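4.2 Dealer turnover and the price of seed drills

Annual reports of farm machinery makers speak warmly of turnover and say little about who is buying. We looked at 26 dealers selling Hullwood and Nisbet drills.
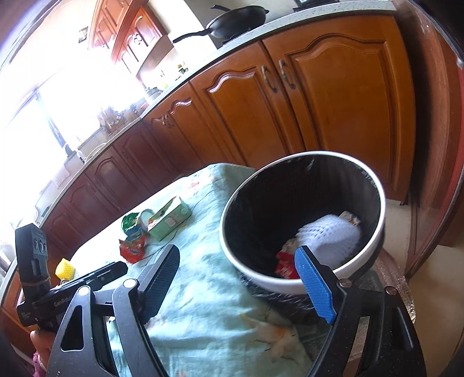
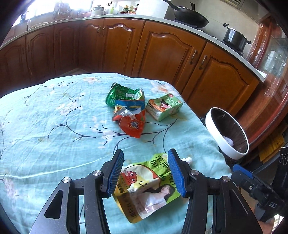 Figure 2. A lined trash bin in a kitchen; a spouted drink pouch on a light blue tablecloth.

Iltitz, June 3, 2018

The dealers reported 110 drills sold over the season, a figure that Drummond and Forsyth would call healthy and that the dealers called other things. Discounts ran up to 2,320 euros per machine, usually entered in the books as "delivery." Sales in Kuven were strongest, helped by a wet April that left growers with time to read brochures. Two dealers declined to give prices at all, and one sent us a calendar. Leaving them out does not change the ranking of the regions, though it does make the table shorter. Spare parts, on which most of the dealers seem to live, are taken up in Section 4.3.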